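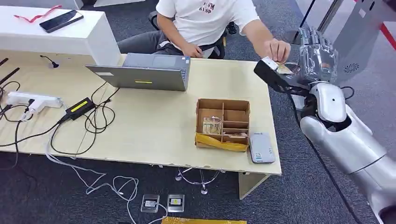

How much usable space do I get from a Birneck storage unit?

Less than the raw figure on the label. The drives are grouped so that any one of them can fail without data loss, and that protection takes up part of the capacity. Formatting takes a little more. A unit sold as 40 TB raw will show around 30 TB of usable space with the default settings.

Prekcombe > Support > Storage > FAQ

July – posted by Aleksandra Śliwiński

Can I mix drives of different sizes?

You can, but the group treats every drive as if it were the size of the smallest one. If you plan to move to larger drives, replace them one at a time and let the rebuild finish before you pull the next. The extra space appears after the last drive is done.

How long does a rebuild take?

It depends on how full the unit is and how busy it is. A lightly used unit with solid-state drives is usually finished overnight. Spinning drives can take a couple of days. You can keep working during a rebuild, though large file copies will be slower.
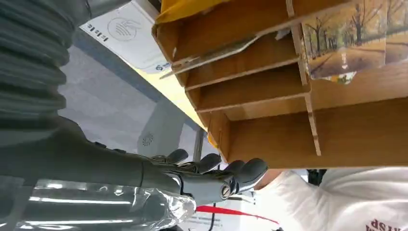
Robotic hand beside a light wooden shelving unit.

Do I still need a backup?

Yes. Drive protection covers a failed drive. It does nothing about deleted files, ransomware, fire or theft. We suggest 3 copies of anything you can't replace, with one of them in another building. The Riis backup tool is included with every unit and can copy to a second Birneck or to most cloud accounts.

What are snapshots, and how many should I keep?

A snapshot records the state of a shared folder at a given moment. It takes almost no space at first and grows as files change. The default schedule keeps the last 10 and drops the oldest. Busy folders – mail stores, video projects – fill up faster, so check the Snapshots tab after the first week.

What does error 835 mean?

The unit has lost contact with its time server. Shared folders stay available, but scheduled jobs are paused. Go to Settings, then Network, and confirm that the DNS address is correct. If the error comes back, send the log file to Rodrigo Ibarra on the support desk.

Will it work with my Fandwood switch?

Any Fandwood model with a free 10-gigabit port is fine. Slower ports work too, but the network will be the limit and you won't see the full speed of the drives.

Contact Prekcombe Support | Copyright Prekcombe | Back to top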